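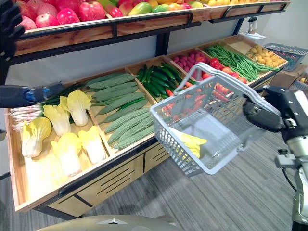 Shopping is the hardest test for a robot, one visitor told us at the Duna open day, because no two cabbages are the same. Our group agreed with her after the visit.

Report of Group 10 – April 5, 2021
Reading time: 2 min

We went to Duna to see the demonstration of Ekton, a two-arm robot for grocery work. One gripper holds the shopping basket by its handle, and the other arm is free for the vegetables. The stand is similar to a real shop, with apples on the upper shelf and cabbages, green onions, cucumbers and tomatoes in the lower tray.

We were allowed to ask questions for 20 minutes. The engineers explained that leafy vegetables need a softer grip – too much force damages the leaves. They want to reach 100 practice orders before July.

For our own project we learned to plan the place of the basket first. We will try this with our small Avia arm in the school laboratory.

Shares: 20 | Comments: 10

Related:
Our visit to the Sutter warehouse
First tests with the Avia arm
How to write a visit report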